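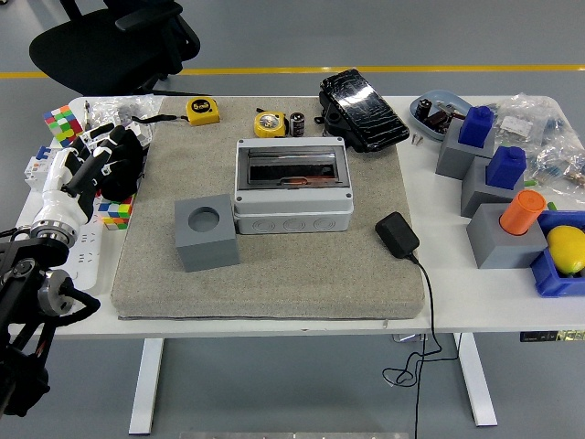 Figure 7.1 A many-fingered question. A robotic hand at the left of a bench set with test objects, among them two puzzle cubes, two tape measures, an electrical distribution box and a lemon.

Chapter 7
Choosing a Hand

Before you start
You will need the force sketches from Chapter 5 and the table of joint limits from Chapter 6. If you skipped Chapter 6, go back for the section on backlash, as Section 7.4 leans on it rather heavily.

7.1 The catalogue and the bench

Every gripper works beautifully in the catalogue. It holds an egg, or a wine glass, or a strawberry, and it holds it in the same soft blue light in which cars are sold. The egg has been chosen. So has the angle at which the egg is presented, and the person who put it there has gone off to lunch by the time the photographer arrives.

Your job in this chapter is to be the person who picks something other than an egg.

We shall compare three ways of ending an arm: a parallel gripper, which is two flat fingers that close like a vice; a suction cup, which is a cup; and a hand with jointed fingers, which is the one visitors want to shake. Each has its admirers. The admirers of the suction cup are the quietest and have usually finished by teatime.

The question "which gripper is best?" has no answer, and you will lose marks for attempting one. The question we can answer is "which of these picks up the things I have, put down the way I put them, often enough to be worth the money?" It is longer and duller, and it has three words in it that need defining before anybody switches anything on: things, way and enough. Sections 7.2 to 7.4 take them in that order.

7.2 Things

Look again at Figure 7.1 and choose the object you would least like to be asked to pick up while wearing oven gloves. Most students go for the small screws near the bowl. A few go for the lemon, and change their minds when they remember that a lemon is a friendly shape with a bit of give in it.

The clear plastic bags are worse than either. A bag has no fixed shape, so there is nothing to plan a grasp around, and a depth camera looking at clear film may report the table underneath, or a bright speck hanging in space, or nothing. We shall return to bags in Chapter 9, when everyone is feeling stronger.

A good test set has things in it that are awkward for different reasons. It is easy to collect 40 objects and find that you have collected one difficulty 40 times. Kheri Massawe, who ran the comparison trials on the Lultetum project, used to make new starters write the reason on a card before an object was allowed on the bench. "It was on my desk" was not accepted, although a good many things on her own desk got in by other routes.

The headings she used will do for us.

Shape. Does the object have two flat sides facing each other? A distribution box does. A lemon has none, and a tape measure has them if you meet it from the right direction. Parallel grippers like flat sides so much that they will sometimes turn an object round to get them, which looks clever and is an accident.

Surface. Suction wants something smooth and sealed. The face of a puzzle cube looks like an ideal landing place until you notice that it is crossed by gaps, and that a cup set down across a gap is mostly a way of moving air.

Give. Some objects squash a little and grip better for it. Others squash a little and are then a different object.

Loose parts. A puzzle cube turns in the middle of being lifted. A wrist strap hangs below the thing it belongs to and catches on its neighbour. A power adapter comes with its cord, and a cord that has gone over the edge of the table is already being pulled by something, if only by its own weight. Students forget cords. The arm finds them.

Neighbours. An object standing by itself and the same object pressed against the wall of a bin are two separate tests and need two rows in your table. Fingers have thickness. The space a finger needs beside an object is called clearance, and more grasps fail for want of clearance than for want of force. A stronger motor will not help, though it will be suggested.

Holders. Parts that stand in recesses have to come straight up before they go anywhere else. A hand that lifts and tilts together, as we do ourselves when taking a pen from a pot, will jam the part against the side. Note the direction of travel on the card.

7.3 Way

Here we meet the commonest form of cheating, and it is nearly always innocent. You put the object down for gripper A. Gripper A misses. You nudge the object a little to the left, being a kind person, and gripper A succeeds. By the time gripper B has its turn you know where things ought to go, and gripper B does splendidly. You have now measured how quickly you learn.

The cure is tedious. Decide the starting positions before the first trial, mark them, and use the same ones for every gripper. On a soft pad you can chalk round the base of each object or photograph the layout from a fixed point and match it by eye. Chalk is more accurate. It also gets on the fingers, and chalky fingers grip differently, so wipe them between runs and write down that you did.

Three further rules:

Reset after every attempt, including the successful ones. A row of objects that have each been dropped back "more or less" where they came from will have drifted some distance by the end of the afternoon.

Have one person place the objects and another operate the arm. They may talk to one another, but not about where the object should go.

Take the grippers in a shuffled order. If the jointed hand always goes last, it always meets warm motors and a tired operator, and you won't be able to say which of the two you were testing.

The same goes for cameras. If you are comparing a camera on the wrist with a camera at the head, leave both fitted throughout, even when only one is being used. A camera has weight, and taking it off the wrist changes the arm. The group at Jastow lost most of a July to this. Their report is admirably frank about it for one paragraph and then moves on to lighting.

7.4 Enough

A trial has to end in a word. We recommend four, in place of the usual two.

Held: the object was lifted clear, carried to the target and released there.

Slipped: it was lifted and then lost.

Missed: the fingers closed, or the cup came down, and the object stayed behind.

Stopped: a person or a safety limit ended the attempt.

The last of these gets left out of a surprising number of tables. An arm which stops itself in one attempt out of five is giving you useful news, and it should not be rubbed out on the grounds that "it would have been fine".

Table 7.1 gives a small worked case from the Plamier bench trials, with 190 attempts for each gripper. The parallel gripper came first on the number held, by 29. The jointed hand came second and was slowest by a distance. On the objects standing in recesses, however, the order was the other way about, and the difference was big enough to survive everything we shall do to it in Section 7.6.

So which won? Clyde Oyelaran, whose trials they were, wrote two sentences under the table in the first draft. The first said that a buyer with boxes to move should take the parallel gripper and spend the rest on a decent camera. The second said that a buyer with mixed trays should look at the hand, and should also look at who was going to mend it. His editors wanted a single recommendation. He gave them the table again in a larger typeface.

Mending deserves a column of its own. A parallel gripper has one moving idea. A jointed hand has a great many, and each comes with a fastening that can work loose and a cable that would prefer to be somewhere else. Record every stoppage for repair, how long it lasted, and whether you had the part. Please don't record it as lunch.

7.5 A word on controllers

It is tempting to say that the hand failed when what you mean is that the hand did as it was told. Between the object and the fingers there are a camera, a program which guesses where the object is, another which picks a grasp, and a controller which turns the grasp into motion. Any of them can be wrong, and the fingers get the blame because they are at the end where people are looking.

The simplest check is to drive the arm by hand. If a patient operator can make the gripper pick up the object, the gripper is capable of it, and the fault lies further back. If the patient operator cannot, no controller is likely to rescue you. Run this check first, for every object on the bench, and keep the results on a separate sheet. In the Were trials it removed 34 rows from the main comparison before a single automatic grasp had been tried, and saved everybody a fortnight of adjusting software to do the impossible.

One caution. Operators get fond of an arm. They learn that it pulls a shade to the left and they allow for it without noticing. Change operators halfway through, and if the results change as well, say so in your report.

Warm-up questions

1. Choose six objects from Figure 7.1. Write a card for each, giving the one reason it belongs in a test set. No two cards may give the same reason.

2. Which of your six would you give to a suction cup? For those you would refuse it, say what would have to be done to the object to change your mind, and whether its owner would object.

3. A supplier states that a gripper "handles all everyday objects". List what you would want to know about the word "all". You may use the back of the page.

4. Sketch the fingers of a parallel gripper, seen from above, closing on a lemon that rests against the wall of a bin. Mark the clearance you have and the clearance you need.

Section 7.6 requires the counts from Table 7.1. Copy them out now, and leave a spare column on the right.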